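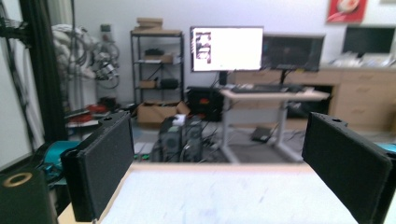
Gunhild Ravn wrote in to ask how we decide which demonstrations to throw away before training, and whether a policy trained on fewer of them can be compared fairly with one trained on all of them. Her own group had filtered by eye and got a different set each time two people did it.

The steps we use now are written out for the Nivton grasping set, which was collected with a hand-held gripper. They should carry over to any set where the camera rides on the tool and the gripper width is logged with the video.

What you need

A set of demonstrations with camera pose and gripper width at each time step. A fixed test list. A training script that takes a list of episode numbers as input, so that you never have to move or delete files.

Step 1. Set the test list first

Write down the start positions for the evaluation before you look at any of the demonstrations. We use 60 starts, and the same list is used for every policy. Mark the starts on a printed sheet and keep the sheet with the log. If you change the list later, all the earlier runs have to be repeated.

Step 2. Remove episodes with lost tracking

Run the pose estimate over the whole set and drop any episode where the track breaks. Do not fill gaps by interpolation at this stage. We tried it in June and the filled episodes had small jumps near the moment of the grasp, where they do the most harm. The Nivton set had 754 episodes before this step.

Step 3. Score what remains

For each episode compute two numbers: the path length of the tool divided by the straight-line distance from start to grasp, and the number of times the gripper width changes direction. A high first number means the operator wandered. A high second number usually means a missed grasp and a second try.

Rank the episodes on each number separately. Do not add the two together. An episode with a long path and one clean close is often a useful one, and a combined score hides that.

Step 4. Cut by the second number only

Keep every episode in which the gripper closes once and opens once. In our set this left 441. The path length ranking is saved but not used for the cut. We use it afterward to check that the long approaches have not all gone out with the retries.

Step 5. Train both policies to the same step count

Train one policy on everything that passed Step 2 and one on the filtered list. Match the number of gradient steps, not the number of epochs. With matched epochs the smaller set gets fewer updates and looks worse than it is. Save a checkpoint every 500 steps and pick the checkpoint by the same rule for both.

Step 6. Evaluate in mixed order

Shuffle the two policies together so the person resetting the objects does not know which one is running. Score each trial as a success or a failure when it ends. Partial credit can be added from the video later, in a separate column.

Reading the result

Report both policies on the full test list, then split the failures into missed approach and missed grasp. On the Nivton set the filtered policy made fewer missed grasps. It was no better on the approach, and from the far starts it was slightly worse. If you see the same pattern, go back to Step 4 and return the retry episodes with the longest paths, trimmed to end before the first close.

The filter script reads the Zuvero log format. For other formats, edit the loader at the top of the file and leave the scoring functions as they are.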